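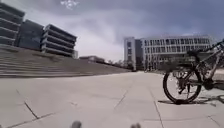 Jean Urquhart says a grown woman ought to learn on grass, where the falls are softer, and that a big concrete plaza is the last place she would take a beginner on a bicycle. She's my aunt and I love her, and she did teach three children to ride, so I don't dismiss it. But I tried her way with my friend Gyu-bin on the lawn behind my building and we got exactly nowhere. The bike bogged down every time she lifted her feet, she got tired and cross, and we went in for iced tea.

So now I'm thinking about the plaza at Drornness, the big one with the square slabs. Gyu-bin is forty-one, steady on her feet, perfectly sensible, and has never ridden anything with two wheels. We have a secondhand mountain bike with fairly fat tires, and she can get both feet on the ground with the saddle all the way down. I have a helmet for her and some old gardening gloves.

What worries me is the joints. The slabs are large and light gray, with thin dark lines between them, and I keep picturing her front wheel following one of those lines and going over. I had that happen to me once with a streetcar track and I still have the scar on my elbow (it was a long time ago, but you remember!). Are slab joints anything like that? Should we ride along them, across them, or at an angle? And is there a better end of the plaza to begin at?
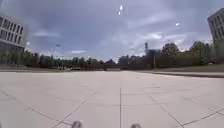
I ask about the ends because the edges aren't all alike. There's a flat strip of grass along part of the far side, then farther to the right the grass is wider and slopes up a little, with a dark curb line and a narrow pale path in front of it. I can't decide whether she'd be happier knowing there's grass to aim for, or whether the curb will pull her in like a magnet. You know how beginners steer at whatever they're afraid of.

We'd probably go in the early morning, before people start cutting across. Any advice is welcome, including "listen to your aunt."

Effie Urquhart
Posted July 10, 2019
2744 views

Jessie McIver

Effie, I could have written this myself a few years back, only it was my husband who was learning. Go to the plaza. Grass feels kind when you fall on it, but it takes so much push to keep rolling that a new rider never gets up enough speed to balance.

About the joints. A streetcar track has a groove wide enough to swallow a tire, and it's slick metal besides. A joint between paving slabs is usually much narrower than a mountain bike tire and the tire just rolls over it. What you do want to look for is a slab that has settled lower than its neighbor, so that there's a lip. Walk the part you plan to use first, and drag your shoe sideways over the lines. If your toe catches, pick another patch. It doesn't take long and you'll both feel better for having done it.

I wouldn't try to make her ride along the lines or across them. She's going to wobble all over the place anyway, bless her, and if you give her a line to think about she'll stare at it. Have her look up at the trees.

As for how to start, take the pedals off. I mean it! Both of them, and put them in your bag. The left one unscrews the opposite way from the right, which had my husband and me grunting over it on the kitchen floor for most of an evening. We had a pedal wrench from Isaksson, but a plain thin wrench did just as well once we were turning it the right way. Then she sits on the saddle with it low and walks the bike along, then takes longer steps, then lifts both feet and coasts. My husband spent two mornings like that before the pedals went back on. Gyu-bin may be much quicker.

Start in the middle, well away from that curb, and have her coast toward the flat grass. When she can stop with the brakes, and not her shoes, you can think about the edges.

Oh, and practice the brakes while she's walking beside the bike. Both hands, gentle squeeze. People grab.

Cameron Matheson

Joints are fine. Check tire pressure instead. If it's a fat tire somebody has probably let it go soft. The range is printed on the sidewall, go by that. Don't put 100 psi in it like I did with my brother's bike.

Also if it rained, wait. Smooth concrete can get slippery when it's wet, and so do leaves.

I wouldn't use the slope. A tiny slope is nice for coasting but not on grass with a curb at the bottom.

Gyu-bin Won

Hello, I am the friend! Effie showed me this page over breakfast, and I would like to say that I was not cross on the lawn. I was a little cross.

Thank you, Jessie, for the pedals idea. I like it very much, because what frightens me is my feet being somewhere I can't get at them. Cameron, we looked at the tires and you were right, they were quite soft. We borrowed a Stevero pump from downstairs and they are hard now.

One thing I would still like to know, if anybody comes back to this. How long should one go on for in a morning? I have until September, when I'm supposed to ride along the canal with my cousins, and my feeling is that I should do a great deal each time. Effie thinks half an hour and then coffee. Jean is coming too, with a folding chair, and she says she is bringing bandages.

Jessie McIver

Effie is right about the half hour, Gyu-bin. Stop while you're still enjoying it, even if you've only just gotten a nice long glide. My husband always fell in the last ten minutes, when his arms were tired and he was determined to have one more go. Short mornings, and as many of them as you can fit in before September. Do bring a second chair, though, so you can sit down with Jean in between.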